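Search this site Go
Furkik Robotics Club – project pages
23 Jun 2019, posted by the club page editor

# Trunton Cup Set: README

Welcome, and thank you for reading the README before opening the folders (we didn't always do that ourselves!). Trunton is the student project that ran through the second half of our club year, and what you have here is everything we recorded for the cup-and-stand task, along with the notes we wish we'd had when we started.

## The task

A cup and a mug stand share a small table. The person recording wears the head camera, holds one gripper in each hand, and moves the cup between the stand and the tabletop using only the jaws. It sounds like something you could do half asleep, and then you try it with two grippers and discover how much your fingertips have been doing for you all these years.
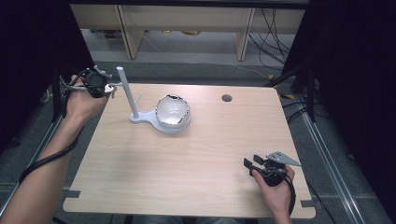
Photo: Furkik Robotics Club, Trunton project

The left hand is the one reaching toward the stand here, and the right is being kept low and out of the way. We ask everybody to park the idle hand like that – well clear of the cup – so that it doesn't wander into the other gripper's view.

## What's in the folders

There are 600 recordings, split into 30 sessions. Most run 15 seconds or a little over. Each one has three video files (head, left gripper, right gripper) and a plain text file with the session number and a note on how it went. Please do read the notes. Some of them are very funny and a few are useful.

- `head/` – the wide view
- `left/` and `right/` – the gripper views
- `notes/` – one text file per recording
- `rustell/` – the small script that lines up the three videos

Rustell was written by our younger members as their first real program, so be kind to it. It expects all three files to be present and will stop with a rather grumpy message if one is missing.

## About the gripper views

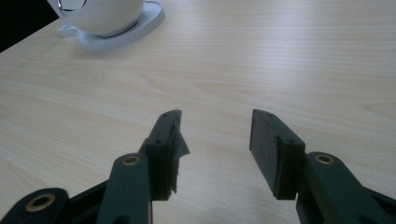
Gripper view, jaws open, cup still out of reach.

From down here the fingers take up a lot of the picture and the cup can slip mostly out of sight, so don't be alarmed if your cup finder finds nothing in the opening moments of a recording. The padding on the fingers gets ragged with use, too. We left those recordings in, and we think a program that only works with tidy padding isn't much of a program.

## Known problems

Session 16 has the left and right folders swapped. We meant to fix it and then half the club had already written code around it, so it stays. Glare on the tabletop comes and goes.

## Using it

Free for any school or club. If you enter the Pfeiffer challenge in October with something trained on it, please mention us on your poster and send us a copy for the wall.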